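Quilt Guild Newsletter, November
Technical corner: drafting full-size templates on paper

The fall workshop used the Flidach block, a medallion pattern with a pieced center and four curved corner units. Several members reported corners that would not lie flat after pressing. In most cases the seam allowance was consistent and the cutting was careful. The error was already in the paper template, usually from a printout scaled to fit the page or a photocopy of a photocopy. Drafting the block at full size from the written dimensions removes that source of error.

Materials

Use plain white paper with no printed grid. Printed grids are often off by a small amount over a long distance, and the eye will follow the grid in preference to the ruler. A hard pencil, a steel rule and a beam compass complete the kit. The rule should be the same one used later for cutting.

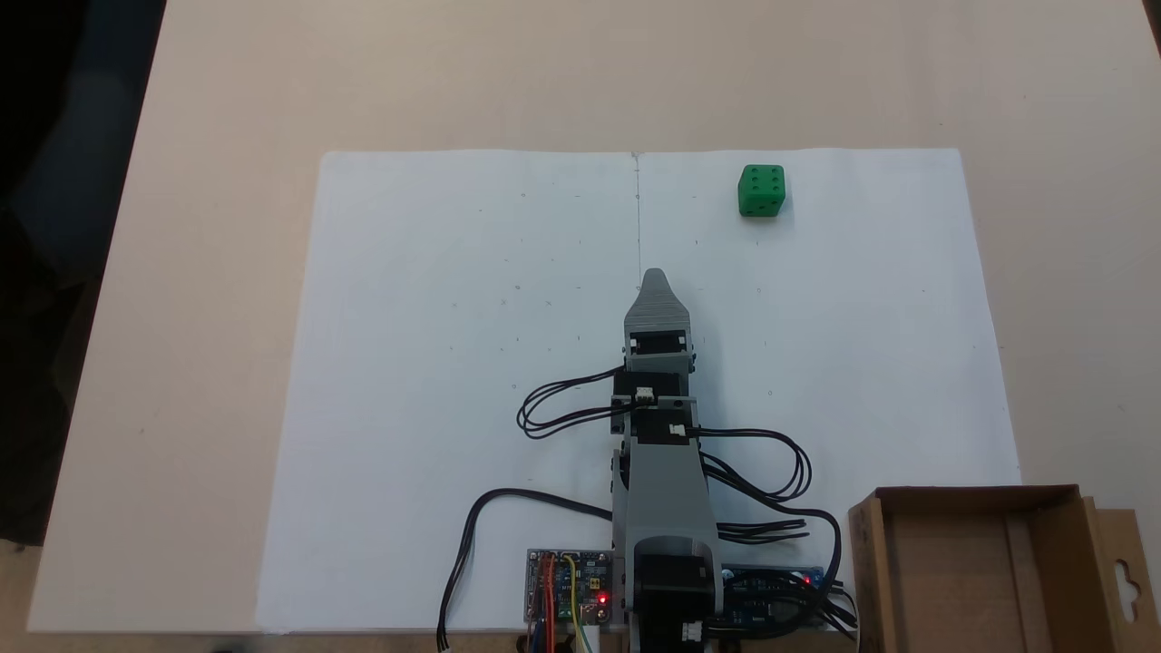 Reference lines come before any part of the block. Draw the vertical axis first, then construct the horizontal at a right angle with the compass. Do not take either line from the edge of the sheet, which may not be square. Keep the pressure light. A faint gray line down the middle of the paper, with tiny crosses and dots for the measured points, is enough to work from and will not smudge onto fabric. Heavy lines have width, and on a curved seam the width of a line drawn twice is a visible pucker. Creases should be pressed out with a dry iron on low before measuring.

Large blocks

The Vernuvberg and Jasińska layouts are too wide for a single sheet. Butt the sheets edge to edge and tape them from the back. Overlapping leaves a ridge that deflects the pencil. Draw the axis after taping, then check both diagonals of the finished outline. They should agree to within the thickness of the pencil line. If they do not, redraw the outline and leave the tape alone unless the seam has opened.

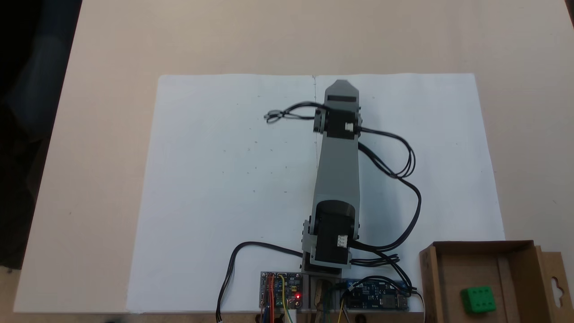
Transferring to template plastic

Trace from the paper once and label each piece with the block name, grain direction and piece number. Mark the seam line and the cutting line separately. Tove Kirkegaard's drafting notes, 328 pages in the blue binder, give the allowances for all of the Standen variations. The binder may be borrowed for 2 weeks and must be signed out. Members adding corrections should use pencil and initial them.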